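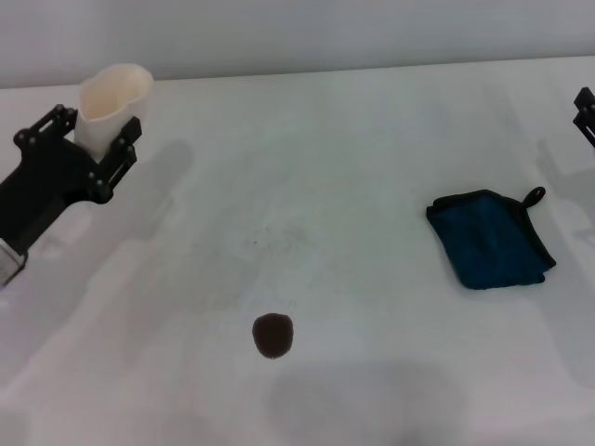 FOR IMMEDIATE RELEASE

January 6, 2025

Jamer Commissary Opens Shared Base Kitchen for Food Trucks and Trailers in Pledness

PLEDNESS - Jamer Commissary has opened a licensed base kitchen and overnight parking yard for mobile food vendors on Ranjbar Road in Pledness. The facility provides food preparation space, cold and dry storage, potable water, wastewater disposal, used oil collection and shore power. Vendor agreements are available on monthly and seasonal terms.

The kitchen occupies 1070 square feet of a former bakery wholesale building. The adjoining yard is paved, fenced and marked for 23 vehicles. Stalls are sized for a standard step van or for a trailer with its tow vehicle uncoupled. Trailers may be left on their jacks with wheel chocks in place. Tow vehicles may not be stored in the drive lane.

Food trucks operating in Pledness must name a commissary on the health permit application and report to it on each day of operation. Until now, vendors based in the town have used restaurant kitchens under private agreements, or have driven to commissaries outside the area. Restaurant agreements normally limit the vendor to hours when the restaurant is closed, and few restaurants have a drain suitable for a vehicle's gray water tank.

"A truck needs clean water in, dirty water out, a place to plug in and a sink large enough for its biggest pan," said Nathalie Groen, general manager of Jamer Commissary. "Those four items set the layout of the building. The cooking line was drawn last."

Kitchen

The preparation area is divided into three stations, each with a stainless steel table, a food preparation sink with indirect drain, an under-counter refrigerator and a dedicated handwashing sink. Stations are reserved by the hour through the vendor portal. A reservation includes setup and cleanup, and the station must be clear at the end of the booked period.

The shared cooking line has a gas range, a convection oven, a tilting skillet and a charbroiler under a single exhaust hood with fire suppression. Deep fryers are not installed. Vendors who fry do so on their own vehicles. The tilting skillet can be reserved separately for stocks, beans, braised meats and sauces made in volume.

A blast chiller is located between the cooking line and the walk-in cooler. Food cooked at the facility for later service must be cooled in the chiller or in shallow pans in an ice bath, and the cooling log must be filled in before the product is moved to storage. Logs are kept on a clipboard at the chiller and filed weekly. Vendors may also keep their own records in any format accepted by the health department.

Warewashing is done in a three-compartment sink with drainboards on both sides. The basins accept full-size sheet pans lying flat. Test strips and sanitizer are provided. Detergent, towels and scrub pads are supplied by the vendor.

Storage

Each agreement includes one lockable wire cage in dry storage and one shelf section in the walk-in cooler. Additional sections can be rented as they become available. Freezer space is assigned by the shelf and is not part of the basic agreement. Raw meat, poultry and seafood must be stored on the bottom shelves in a container with a lid, labeled with the vendor's name and the date received.

Deliveries are accepted on weekday mornings at the rear door. Staff will sign for a vendor's order and place refrigerated items in the cooler, but will not check quantities against the invoice. Produce suppliers that deliver before opening can be given access to a receiving vestibule with a refrigerated locker - the supplier must be registered in advance by the vendor.

Water and Waste

The service lane runs along the north wall of the building and is one-way. Trucks enter from Ranjbar Road, stop at the dump station, pull forward to the potable water station and continue to the yard. The dump station is placed first so that a vehicle is never filled while it is parked over the waste drain. Hoses for potable water are stored off the ground in a closed cabinet and have a fitting that does not connect to the rinse-down hose. Both stations have backflow protection.

Gray water passes through an in-ground grease interceptor before it enters the sewer. Solid food waste may not be emptied into the dump station. Screens are installed in the receiver, and any vendor who finds a screen clogged is asked to notify staff instead of removing it.

Used cooking oil is collected in an outdoor tank with a capacity of nearly 200 gallons. The tank is filled through a covered, strained inlet at waist height. Oil must be below the temperature posted on the tank before it is poured. Water, batter sediment and cleaning chemicals must be kept out of it. Collection is handled by a licensed hauler, and the cost is included in the agreement.

Power

Every stall has a metered pedestal with a locking cover. Pedestals carry both a standard receptacle and a higher-capacity receptacle for trucks that run refrigeration and a water heater overnight. Vendors are responsible for their own cords, which must be rated for outdoor use and for the load connected. Adapters that defeat the ground connection are not allowed. Electricity is billed monthly at the metered amount.

Generators may be run in the yard for testing during posted hours. Overnight generator use is not allowed. Propane cylinders may remain mounted on the vehicle with the valves closed. Loose cylinders may not be stored in the building, in a cage or under a vehicle. Propane is not sold on site.

Access and Scheduling

The yard gate and the kitchen entrance operate on separate codes. A yard-only agreement covers parking, power, water and waste disposal, and is intended for vendors who prepare all food on the vehicle and whose permit allows it. A full agreement adds the kitchen and storage. Both types include the signed commissary letter required with a permit application. The letter is issued after the agreement is signed and proof of liability insurance has been received, and it is withdrawn if the agreement ends.

The portal records gate entries, and vendors can download the record for use as a commissary visit log. Ratih Tjoa, who manages vendor accounts, said the download was added at the request of operators during a trial period that began in November.

"Most of them had been keeping the log in a notebook on the dashboard," Tjoa said. "The notebook works until it gets coffee on it. They can still keep one if they prefer, and the inspector can compare the two."

The trial period was limited to trailers and one full-size truck. Changes made as a result include a wider turn at the yard gate, a second light over the dump station and a relocated mop sink. The original position of the mop sink put it beside the door used by vendors carrying food to their vehicles.

Vendors who hold a current agreement with another commissary may apply for a yard stall if their health permit is amended to list both locations. Caterers, bakers and packaged food producers without a vehicle may reserve kitchen stations during off-peak hours. Farmers market vendors who work from a tent are treated as caterers for scheduling purposes, and should confirm with the health department which permit class applies to them.

Applications

Applications are accepted at the facility office and through the vendor portal. Applicants should provide a copy of the vehicle registration, the overall length of the vehicle including hitch and rear steps, the capacity of the fresh and gray water tanks, a menu, and a list of the electrical equipment that will run overnight. Applicants who are still building a truck may submit the manufacturer's drawings in place of the registration. A stall can be held for a vehicle under construction on payment of a deposit, which is applied to the first month.

Walk-throughs of the kitchen and service lane are by appointment. Closed-toe shoes are required. Vendors who want to check the turn at the gate may bring their vehicle.

About Jamer Commissary

Jamer Commissary operates shared kitchen and vehicle service facilities for food trucks, trailers, carts and caterers. The company is privately owned and based in Pledness.

Media contact: Nathalie Groen, General Manager, Jamer Commissary, Ranjbar Road, Pledness

Vendor inquiries: Ratih Tjoa, Vendor Accounts

###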